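How do I get a smooth white finish on an old tabletop?

Posted in Home & Garden > Painting and Finishing
1 December
Viewed 2519 times

briltthorpe_attic

Hi all! I picked up a big old table at the Briltthorpe flea market and I am completely in love with it. It's solid, it's heavy, it has good legs, and the top was covered in a thick orange varnish that I have spent two weekends getting off. Now I want to paint the top a soft white, with maybe the tiniest drop of pink in it so it doesn't look like a refrigerator. The legs are staying bare.

My trouble is the finish. I did a test on a leftover board and I can see every single brush stroke, plus little bumps that feel like sand. I used a water-based satin from Hulotus, one coat, with an ordinary brush from the drawer. I didn't prime it (I know, I know). There's also a yellowish patch coming through near one end where there was a knot.

What I'd love to hear is what order to do things in, whether I should switch to a roller, and how long to wait before we can eat on it. I don't own a sprayer and don't have room for one. Any tricks welcome, I'm having a great time with this and don't mind it taking a while!

peñalver_paints
Member, 1503 posts

Oh, I love this kind of project! White tops are so satisfying when they come out right, and you can absolutely get there with a roller. I've done kitchen tables, a desk, and a whole wall of cupboard doors this way.

First, that yellow patch. It's the knot bleeding through and more paint will not stop it, so don't waste your good white on it. You need a stain-blocking primer, the shellac kind if you can stand the smell (windows open, please, and read the can). Spot prime the knot, let it dry, then prime the whole top. Sand the primer lightly with 220 grit, just until it stops feeling fuzzy, and wipe it down with a barely damp cloth. Then leave it alone for a bit and wipe it again. I bet most of your sandy bumps are dust that settled while you were getting the paint stirred.

Then the roller. Get a small, very fine foam or microfiber one, the four-inch size, and before you use it wrap it in masking tape and peel the tape off to pull out the loose fuzz. Load it properly, roll the paint on across the table, then do long, light passes the full length with almost no pressure, always finishing in the same direction. And then stop! The paint levels itself if you let it. Going back over a spot that has started to set is how you get that orange-peel look, and I say that as someone who has gone back over the spot many, many times.
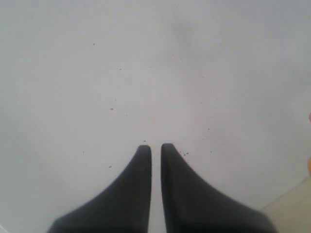 Between coats I sand with 320, and I do it by hand with a folded sheet so I can feel what's going on. Check your work with a lamp laid almost flat to the surface. Overhead light hides everything, but a low lamp shows each ridge and nib, and on white you really do need it. Three thin coats will beat two fat ones every time.

For the color, a drop of pink in white is gorgeous, but have the store tint it. I once mixed my own, ran out halfway through the last coat, and never matched it again. Buy a bit more than you need and keep the rest in a jar for touch-ups.

As for eating on it: dry is one thing and cured is another. It'll feel dry the same day, but I'd give it a good few weeks before hot plates or anything that sits in one place. Use a cloth and be gentle. Mine was tough as anything by the end.

nakberg_bench

Agree with most of the above. Two things to add. If your varnish came off with a chemical stripper, wash the top down the way the stripper label says before you prime, or the primer can peel. Also check what your paint is rated for. Plenty of satin wall paints stay a little soft and things stick to them. Look for a cabinet or trim enamel.

I would put a water-based clear coat on a table that gets daily use. Pick one that says non-yellowing. Test on your board first.

gluepot50

just use a good brush and thin the paint a little, worked for me. mine has some strokes in it and I like them

briltthorpe_attic

You are all wonderful, thank you! It was chemical stripper, so I'm washing it down tomorrow, and I've got the tiny roller and a roll of masking tape ready. Going to redo the test board with primer first. I'm leaning toward the clear coat too, but if anyone has one they like over a pinkish white, please tell me which sheen you went with!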